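Grumura Shared Workshop
Home Robotics, Session 4: Hand-Held Gripper and First Door Tasks
Notes by Brisa Villalobos, revised 18 Feb 2024

Last session we finished the jaw mounts. Tonight covers checking the fingers and approaching a handle. Bring your own gripper, even if the second jaw is still on the bench.

1. Before you start
Tighten the screws on both mounting plates. Check that each marker lies flat on its plate. A lifted corner changes the reading of the jaw opening, and the session has to be recorded again. Bahman Ghaffari has spare markers in drawer 185.

2. Approach
Bring the open jaws up on either side of the handle and stop. Hold still for a slow breath, then close. With a bar handle, aim for the middle of the bar, away from the posts. 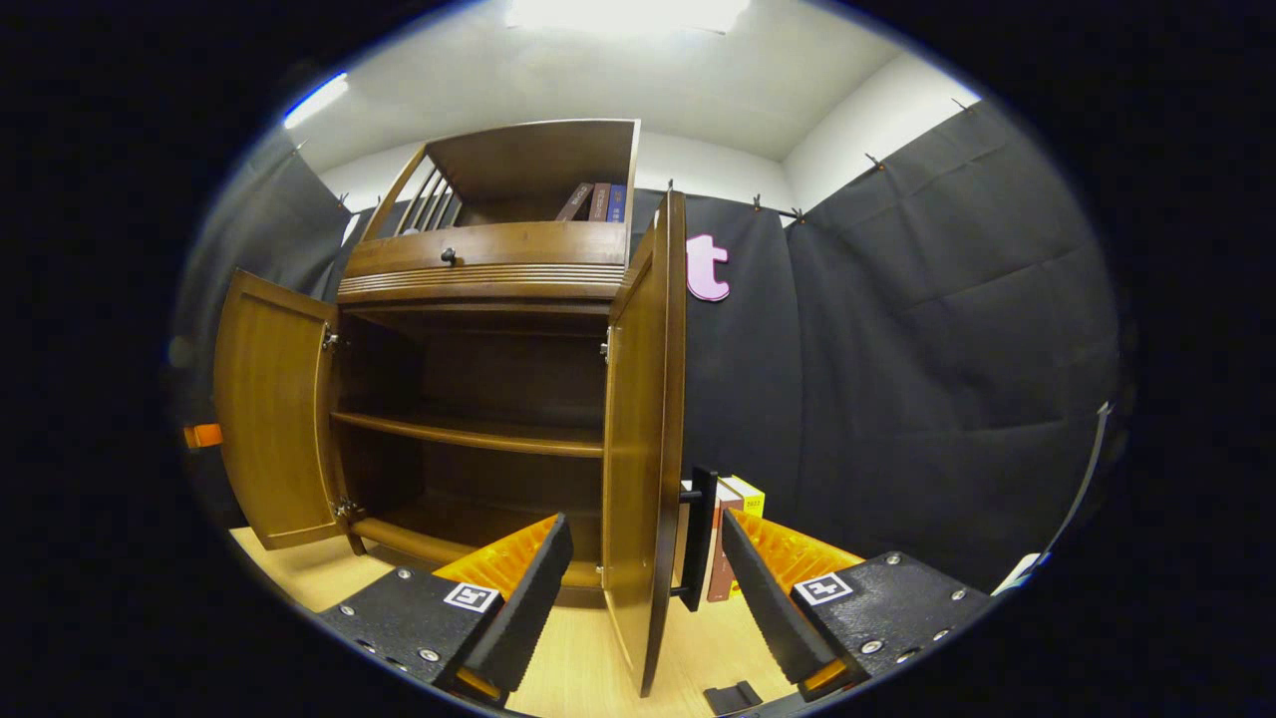

Fig. 1. Cabinet with both doors open, bar handle between the jaws, not gripped.

The lens is very wide, so straight edges bend toward the sides. Judge distance from the finger pads and the handle. Door edges near the rim of the view are a poor guide.

3. Recording
Each run is one door, opened or closed. Our Hamden folder holds 3379 runs, more than 2000 of them doors. Name new files the same way as the old ones.

For March
Replace any pad with a worn edge. Read the two pages on drawer knobs and bring one question about them.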